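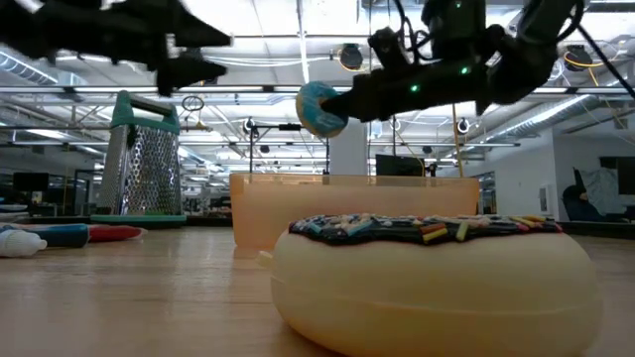

Reading time: 3 minutes

Mullness

Mullness is a headland on the Atlantic coast, at the western end of the Fornby peninsula. It is the westernmost point of the mainland in its district and is joined to the rest of the peninsula by a low neck of sand and shingle. The name is used both for the headland and for the small village on its sheltered southern side.

Geography

The headland is made up of two hills with a shallow, marshy valley between them. The higher one, North Mull, rises to 200 feet and drops steeply to the sea on three sides. South Mull is lower and rounder, with grazing land almost to the top. Both are dark volcanic rock, and the cliffs on the north face show the upright columns typical of slow-cooled lava.

The neck is 400 yards wide at its narrowest. Winter storms push shingle over it from the north, and the road has been moved inland twice. Old maps show a pond on the east side of the neck, but this has since filled in and is now rough pasture.

Offshore to the west lies the Druseo Bank, a long shoal of sand and broken shell. It is covered at all states of the tide, and in a heavy swell the waves can be seen breaking over it from the village. Currents between the bank and the cliffs are strong, and local boats usually pass outside the shoal except in calm weather.
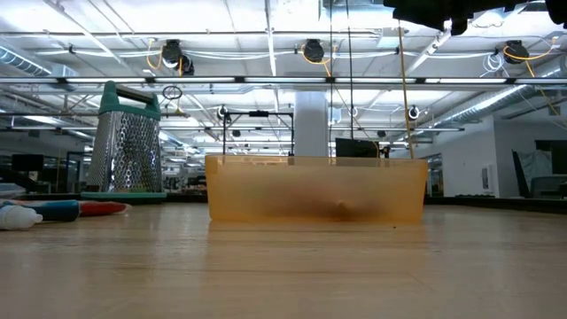 Box grater and plastic bin on a wooden tabletop

Climate

The sea keeps temperatures mild in winter and cool in summer. Frost is uncommon, and snow rarely lies for more than a day. Wind is the main feature of the weather. Trees grow only in the valley and behind the walls of the older houses, where they lean noticeably to the east. Fog is most frequent in early summer, when warm air passes over cold water, and often clears by noon.

History

The oldest traces of settlement are low stone banks on South Mull, thought to be the remains of field walls. A fishing station was later set up on the south shore, and the village grew up behind its landing beach. Salted fish was carried by pack animal across the neck to the market at Fornby until the first proper road was built.

After a series of wrecks on the Druseo Bank, a lighthouse was put up on the western shoulder of North Mull. It is called the Stamatopoulos Light, after the engineering firm that built it. The tower is short because the cliff already gives the lamp most of its height. The light was converted to automatic operation and the keepers' houses were left empty for some years – they are now used as a field station by visiting bird counters.
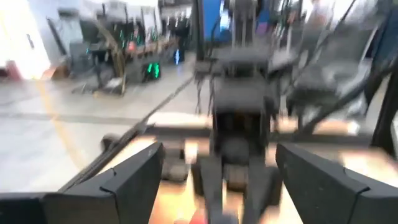 The fishing fleet shrank once larger boats began working out of Fornby, which has a deeper harbor. A few small boats still set pots for crab and lobster from the beach. Most working residents now travel to Fornby each day, and several houses in the village are occupied only in summer.

Wildlife

Seabirds nest on the north cliffs from spring until midsummer. Guillemots and razorbills use the ledges, and fulmars take the grassy slopes higher up. In October the headland is a stopping place for small migrating birds, which gather in the bushes of the valley after a night of east wind. Gray seals rest on the rocks below the lighthouse at low water.

Access

A single paved road runs from Fornby, 20 miles to the east, and ends at a parking area above the landing beach. From there a footpath crosses the valley and climbs to the lighthouse. The walk takes an hour in each direction, and the last part is steep and exposed. The lighthouse tower is closed to the public. 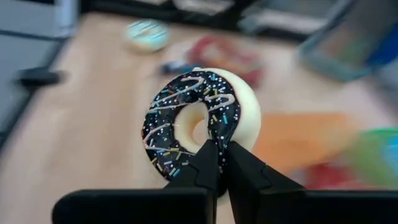 Can the headland be reached at high tide?

The road across the neck stays above normal high tides and is open all year. Waves may throw stones onto it during northerly gales, and it is sometimes closed for a few hours until they have been cleared.

See also

Fornby
Druseo Bank
Stamatopoulos Light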